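**Is it worth to pay for the Pradero language course?**

**marenka_k** wrote:

Hello everybody. I am thinking to start Italian in the new year and I compare two options. Pradero costs 700 for the full course, with a teacher two evenings per week.

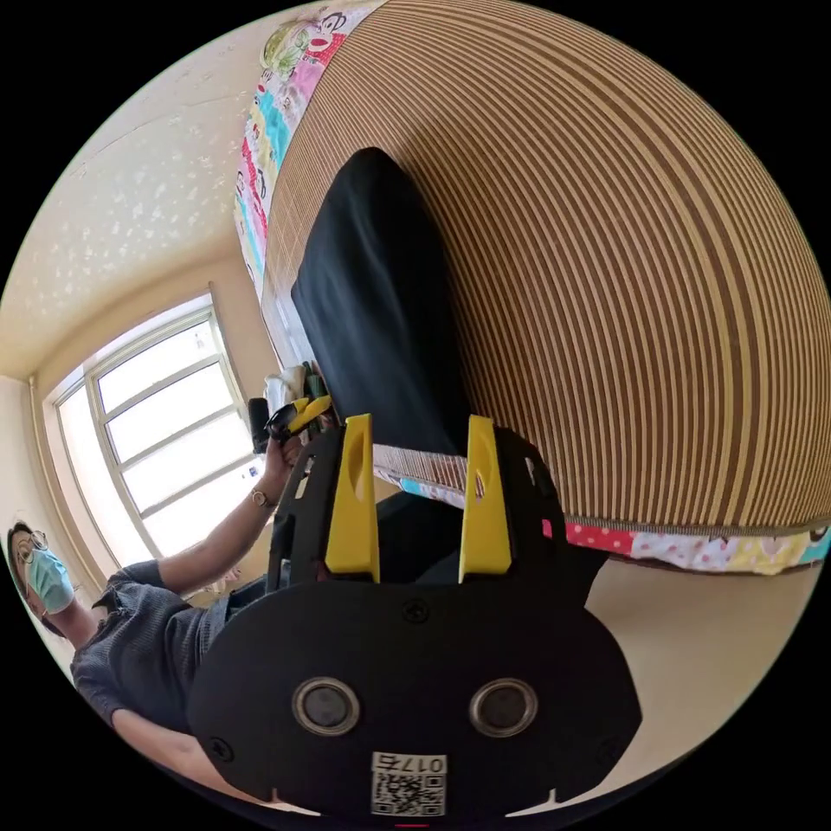 The other option is Navari, the application, which is much cheaper, but you study alone. I work until late and I am afraid that I will miss many lessons. Has anyone tried both?

---

**oldtram** wrote:

I did Pradero last year, up to the second level. The teacher was very good and we were 8 people in the group. If you miss a lesson, you get the notes but no recording. For me it was worth the money.

---

**Pipistrello20** wrote:

> For me it was worth the money.

I must disagree. 700 is too much for a course where half of the evening goes to reading exercises aloud. I learned 2000 words with Navari in one winter, on the bus.

---

**oldtram** wrote:

Words are fine, but can you speak? My cousin used the same application and in Bologna she could not order a lunch.

---

**Pipistrello20** wrote:

I can order lunch, thank you. My grammar is weak, this I admit. I bought the Charbonneau grammar book for it and I do one page each morning.

---

**marenka_k** wrote:

Thank you both. Is the Charbonneau book good for a complete beginner? I have never studied a Romance language.

---

**Pipistrello20** wrote:

The first chapters yes. From the past tense it becomes difficult, and the answers are only for the odd exercises.

---

**oldtram** wrote:

Ask Pradero for a trial lesson before you decide. In June they gave it for free, I don't know if they still do it.

---

**marenka_k** wrote:

I wrote to them today. If they say no, I will begin with the book.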